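Toy sorters wanted for the Ponce Road toy library

I'm Melati, I look after the shelves at Welari, and I'm on the hunt for two part-time toy sorters to start in September. If you're the sort of person who can't walk past a muddled toy box without sitting down on the floor and putting it right, please keep reading!

We lend toys to families, nurseries and childminders all over Nokemberg, and 883 households have a card with us now (it was a lot quieter when I started, I can tell you). Everything that goes out in a bag comes back in a bag, and usually not in the order it left. Play food turns up in with the blocks, blocks turn up in with the bath things, and once I had a whole tea set come home inside a drum. Your job would be to tip it out on the table, check it, wipe it and get each bit back to the right basket, bin or box so the next child gets a full set.

You'd be with us two mornings a week, mostly sorting, with a bit of time on the front desk when Bayu is out on deliveries. The pay is monthly and we top up your bus fare. Tea is free, biscuits depend on who's been in.
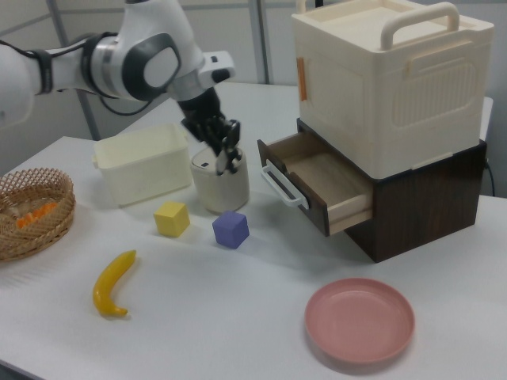

Do I need to have worked with children or toys before?
Plenty of our sorters hadn't, and Mawar came to us from a shoe shop. I'd much sooner have someone patient who notices when a set is a piece short. We'll teach you the labels and the cleaning.

You will need to be all right with standing at a table for a good stretch, and with lifting a full storage box now and then. Small print matters too, as some of our set lists are tiny - bring your reading glasses if you have them. A basic background check is part of it, and Ayuba sorts out the forms with you.

What I'd love to hear about is how you'd tackle a mixed-up bag. Do you go by colour first? By size? Play food in one heap and everything else in another? There's no wrong way and we argue about it all the time.

To apply, drop a short letter in at the desk or hand it to Nhàn Lý on the Saturday stall. One page is plenty, no CV needed, and please put a phone number on it. Letters need to reach us by Thu 21 May. I'll ring everybody back, even if it's a no, and we'll ask a few of you in for an hour's sorting with us (paid, of course) so you can see if you like it.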